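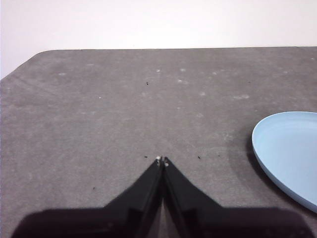

Ticket 791: Gripper closes off target, plate task fails
Project: Prullesberg student robotics, table-clearing entry
Opened by: Silviu Sima
Status: Open (was Closed, reopened by me)
Component: gripper, wrist camera, possibly the policy

Summary

When the gripper is closed, the fingertips meet to the right of center in the wrist view, and the pad on the right finger sits slightly lower than the pad on the left. The team's position is that this explains every missed plate since the last rebuild. I don't think it explains very much, and I would like to see some evidence before we order parts.

What we were told

The first report said "camera is bent." The second said "Temba mount is bad, known issue." I asked where it was known and got no answer. The third said the fingers were on backwards, which I checked, and they aren't. The ticket was then closed with the note "recalibrated, works now." One good pick is not a fix. It failed again the next time the arm was powered up.

Steps to reproduce

1. Home the arm and send the close command with nothing between the fingers.
2. Grab a still from the wrist camera.
3. Put the blue plate on the right side of the table and run the pick-rim routine from the Lostier branch.
4. Write down whether the rim ends up between the fingers. "It nearly had it" goes down as a miss.

Expected: fingers close on the rim, plate lifts.
Observed: left finger lands on top of the rim, plate slides, routine reports success anyway.

That last part should bother people more than it does. The routine calls it a success whenever the fingers stop moving before the commanded position, and pressing down on a plate will do that.

Log

Entry 1 (Silviu)
Closed the fingers on nothing and looked at the still. The tips don't quite touch. There is a sliver of tabletop showing between them that gets wider toward the base. The off-center look is real but small. A camera turned slightly in its bracket would give you that, and so would a gripper that is slightly off its flange. You can't tell which from one picture, and whoever wrote "camera is bent" had one picture.

Entry 2 (Silviu)
Swapped the 2 finger pads left for right. If a pad was glued on low, the low side should have moved with it. It didn't. So it's the finger, the linkage or the view. Swapped them back.

Entry 3 (reply from team)
Says the Barnero servo has backlash and we should replace it. Says a team at the February meet had the same thing. Did they measure it? Did they replace it and did it get better? Without that it's a rumor. The servo also can't move the camera.

Entry 4 (Silviu)
Loosened the camera bracket, seated it against the stop, tightened it. The fingertips came closer to the middle of the view. Ran the plate routine and it still landed on the rim. So the camera was a little crooked and it was NOT the cause, or at least not all of it. I'd ask that nobody close the ticket on the strength of the first half of that sentence.

Entry 5 (reply from team)
Suggests the marks on the table are confusing the detector, and asks if we can get a new mat. There are dark specks near the fingertips and some pale scuffs farther out, toward the far edge and over by the plate. I ran the detector on saved frames with the specks painted out. Same plate box, same grasp point. Wipe the table by all means, it needs it, but don't expect it to fix this.

Entry 6 (Silviu)
Read the grasp config properly, which should have been entry 1. The approach height was set for the old fingers. The open width is 700 in the file with no unit and no comment. I asked 2 people what it meant and they disagreed. If it's raw servo counts, we are opening narrower than we think, and a finger would come down on the rim exactly the way it does.

Entry 7 (Silviu)
Raised the open width and left everything else alone. The rim went between the fingers and the plate came up. Then I put the plate farther over, so that only part of it was in view, and it missed again. So there are probably two faults here — the open width, and a grasp point that drifts when the detector only gets a piece of the plate. I haven't proved the second one.

Still to do

- Put units in the config file.
- Change the success check so it looks at the plate and not only at the finger position.
- Repeat the partly visible plate test with the open width fixed, and keep the misses.
- Measure the height difference between the fingertips with a gauge, off camera.
- No servo order until that's done.

Please don't change the status without attaching runs.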